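Search the archive
Search Advanced

Urthorpe Automation in Care and Service List
Posted in July by Nadja Ortner, 16:08

Dear colleagues,

I write in response to the message circulated by Evie Staniforth on behalf of the Rultitz residential laundry, the relevant part of which is reproduced here.

> Our laundry handles 161 garments on an ordinary morning, and the hanging
> is still done entirely by hand. The board has asked whether it should
> set money aside for a machine in the next budget. Can members say
> whether any system is ready to take a shirt from a basket and put it
> on a rail without a member of staff standing by?
> E. Staniforth

The position of the Predine working group is that such a purchase would be premature. Washing and drying were mechanised long ago. Hanging remains difficult, for a shirt has no fixed shape and the neck opening must be found afresh each time. Two arms are generally needed, one to hold the cloth open and the other to bring in the hanger.
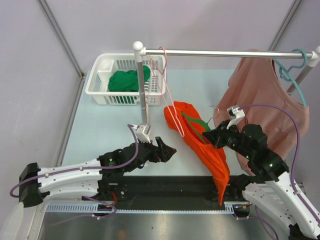

Evie Staniforth has since replied that her board would accept a slow machine, provided that it could be left to work overnight, and that speed should not be treated as the main objection.

The group accepts this point in part. In the trial reported to us by the Bachmann laundry, 74 garments were attempted and 8 had to be finished by a member of staff. A slow machine may be tolerable at night, but one that stops and waits for help is of little use when the building is unstaffed. The trial was also confined to T-shirts. Buttoned shirts, nightwear and anything with a lining were left out.

We would advise members to defer any commitment and to ask suppliers for results on their own mixed loads, including the garments that were abandoned. Comments on the draft guidance may be sent to the list in the usual way.

Yours faithfully,
Nadja Ortner
Predine working group

This site uses cookies to remember your archive settings. Accept Manage preferences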